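Filali Table Caddy, cream

Product group: Tableware and serving accessories
Supplier: Stelleck
Range: Filali

The Filali Table Caddy is a rectangular utensil holder for dining tables, shared kitchens and serving counters. It is molded in cream-colored plastic, and its front panel is pierced with rows of round holes. The caddy is intended to remain on the table between meals, so that spoons, chopsticks and serving tools are available to everyone seated without a return trip to the kitchen drawer.

## Intended use

Stelleck supplies the Filali to households, boarding residences and small canteens. One caddy is recommended for each table seating up to three persons. Larger tables are better served by two caddies placed at opposite ends than by a single overfilled one.

The open top accepts wooden and metal utensils together. Long-handled items should be placed handle upward. Spoons may be stored bowl upward where guests serve themselves from a common dish, although some residences prefer the reverse for hygiene reasons, and local house rules take precedence. Sharp knives should not be stored in the caddy.

## Placement on covered tables

The caddy may be used on bare or covered surfaces. On a tablecloth, smooth any folds under the base before loading. A crease beneath one corner can cause a full caddy to lean, particularly when the heavier utensils are gathered at one side. On round tables, the caddy is best kept toward the back or the center, leaving the near edge clear for place settings.

## Cleaning and care

- Remove all utensils and rinse the caddy under warm running water.
- Wash with a soft brush and mild dish soap. Pass the brush through the holes in the panel.
- Do not use scouring powder or steel wool.
- Dry upside down on a rack. Wooden utensils should be fully dry before they are returned.

The product label is fixed to the front panel. It may be removed after purchase, but customers are asked to record the item details first - they will be needed for any claim.

## In use

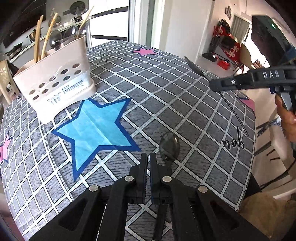
*Filali Table Caddy holding wooden and metal utensils, on a gray lattice tablecloth with star motifs. Utensils and tablecloth not included.*

## Ordering and supply

The Filali is sold singly or in cartons of 12. Carton orders are dispatched from the Honel warehouse; single units are available through Cloneo household stores. Orders of 700 units or more require written confirmation before dispatch.

Damaged goods should be reported in writing within 12 days of delivery, with the carton label enclosed. Replacement units are sent free of charge. Worn or discolored caddies are not covered.

Inquiries concerning institutional supply should be addressed to Fadwa Chraibi, Tableware Accounts, Stelleck.

Page last revised 22nd October.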